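# New floor and a virtual reality corner for the Ásgeirsdóttir Room

Wed 7 September

Anyone who has sat through a talk at Vumville Library will remember the old floor upstairs in the Ásgeirsdóttir Room, with its ridge by the door and the brown patch that chairs were forever being moved to cover. Well, it has gone at last, and regulars who climb the stairs this month will find grey carpet tiles underfoot and a good deal less echo when the door bangs.

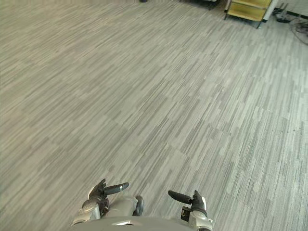 *Reading time: 3 minutes*

The tiles came from Hornberg, the flooring shop on the Sesport road, and the bill for the carpet and the fitting was £3,751, paid out of the money left over from the February book sale and a grant from the town. There was a fair bit of friendly argument over the pattern. Plain grey was thought too much like a waiting room, and a cheerful green was very nearly chosen, but in the end the vote went to a streaky mix of greys, light and dark, with thin dashes running through it that ought to be kind to crumbs and muddy shoes. Being square tiles, they can also be lifted and swapped one at a time if somebody has a mishap with the tea urn — and somebody will, knowing our Christmas party.

The other bit of news is the one the younger members have been asking after all summer. The library now has a virtual reality headset to lend out for use in the room, along with handheld controllers, and there is a proper stretch of carpet on which to turn about and wave your arms without clouting a bookcase. The first titles are gentle ones: a walk under the sea, a tour of the planets and a painting programme that the art group has already got its eye on.

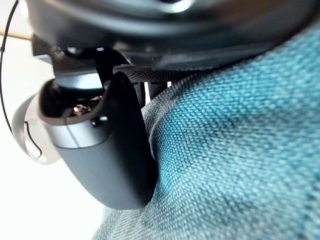 **Do I need to book a turn with the headset?**

Please do, either at the front desk or by telephone, as only one person can use it at a time and sessions last half an hour.

Sessions begin on Saturday at 10 in the morning and there is no charge for library members. Visitors from Sesport and the villages are very welcome too, and pay £3 towards the upkeep. Children under twelve should bring a grown-up along, and anyone who feels a little giddy is encouraged to stop, sit down and have a biscuit (there are plenty).

The knitting circle, the chess club and the Thursday talks all go back upstairs from next week at their usual times. The stacking chairs are still in the basement for now, so an extra pair of hands before the first talk would be much appreciated.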